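Cestico teaches its picking software to read the small print 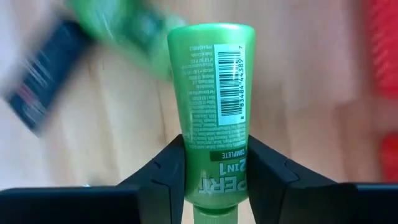
Version 53 of Palumbo, the planning and perception package from the Leeds firm Cestico, went out to customers in January with a feature that its release notes sum up as "label-aware grasping". The release notes run to 21 pages. The feature gets four lines of them, on page 17, beneath a lengthy passage about the new colour of the log viewer.

Customers who have read as far as page 17 seem pleased with it all the same.

The trouble with toiletries, from a machine's point of view, is that they were designed by people who wanted them to stand out on a shelf and gave no thought to what happens when they are lying in a heap. A squeeze tube is flat at one end and round at the other. It may be stood on its cap or it may be on its side, and the side facing up is seldom the side with the barcode. Older versions of Palumbo dealt with this by picking the item up wherever seemed easiest, carrying it to a fixed scanner, and rotating it hopefully. If the fingers happened to be over the barcode, the arm put the thing down and began again. One customer's logs show a single bottle of conditioner being picked up and put down for most of a lunch hour.

The new version does some of its thinking beforehand. The wrist camera, previously used mainly to check that something was between the fingers, now feeds the planner throughout the approach. Palumbo looks for anything resembling a barcode or a block of print, marks that patch as somewhere it would prefer not to put a finger, and works out the grasp from what is left. Once the item is up, it tries to read the code straight from the wrist view. The fixed scanner is only called on if that fails.

"We had a camera three inches from the label and we were driving the label across the room to show it to another camera," said Remzi Kırmızıgül, who leads the perception team. "I would like to say it took a great insight to fix. It took an intern asking why."

The intern has since been given a permanent job and a better chair.

Reading text from the wrist brings its own difficulties. The first is that products are quite often held upside down, and a surprising amount of off-the-shelf text recognition takes this personally. Palumbo now tries each line in four orientations and keeps whichever gives the most sensible answer. During testing the team found that it would sometimes read an ingredients list the wrong way up and report, with high confidence, that it had found Welsh. A language filter was added the same afternoon.

The second difficulty is blur. When the arm moves, the item in the fingers stays more or less still relative to the camera and everything behind it turns to streaks. For people trying to read a label this is rather handy, and Cestico has made a virtue of it: the software compares neighbouring views, treats whatever has stayed sharp as the thing being held, and throws the rest away. It means the barcode can be read while the arm is on its way somewhere, which saves a stop. It also means that Palumbo knows almost nothing about the table while it is travelling, and has to take a fresh look on arrival. Kırmızıgül compares this to reading a newspaper while walking, an activity he does not recommend to other road users.

Tests were run on a set of 134 household products, chosen, according to the notes, "for awkwardness". Shampoo tubes featured heavily. So did a loofah, which has no label at all and was included, one suspects, out of spite. Each product was presented 200 times in different positions. Cestico says the fixed scanner was needed far less often than with the previous version, though it has declined to publish the full table until its figures for shiny packaging have improved. Shiny packaging, it concedes, remains a sore point. A highlight in the wrong place can still wipe out a digit, and the planner's answer is to tilt the wrist a little and look again, like someone trying to read a menu by candlelight.

The first paying user is Justeck, which handles returned goods for several chemists and has had the release running on two cells. Returns are a good test, as items come back in no particular order and with extra stickers on them. A sticker with a barcode of its own, placed beside the manufacturer's, caused the one serious upset of the trial. Palumbo read both, could not decide which it believed, and held a bottle of mouthwash in the air until the shift changed. There is now a setting for this. It is called "prefer_original" and it is switched off by default, for reasons that the release notes promise to explain in version 54.

Justeck's operators have had one further complaint. The old software beeped when it read a code, and the new one does so too, only now the beep comes halfway through the move, when people aren't expecting it. Several of them asked whether something had gone wrong. Cestico has responded by making the beep quieter, and a volume slider is under discussion.

There are changes elsewhere in the release for those who like that sort of thing. The grasp planner has lost its dependence on a library that had not been maintained for years. Finger shapes can now be loaded from a file and no longer have to be typed in, a job which at one site had fallen to the same person for so long that it had become part of her title. Replays can be stepped backwards as well as forwards. The button marked "Advanced" has been removed, and the options that were behind it have been moved to a menu marked "More".

Existing licence holders get the update free. It needs a wrist camera with a reasonably quick shutter, and sites still running the Laston controller will have to upgrade that first, a process described in the notes as "straightforward" and in the user forum in other terms. Cestico says it will go on supporting the previous version until the end of the year, chiefly for one customer who packs plain white boxes with nothing printed on them and has asked, politely, to be left alone.

Work on the next release has started. Kırmızıgül's team hopes to use the printed text as well as the barcode, so that an item with a torn or missing code can be identified from its name and size. Early results are promising for anything with large letters on the front. Perfume, where the name tends to be in thin gold script on a curved bottle, has been put down for the version after that.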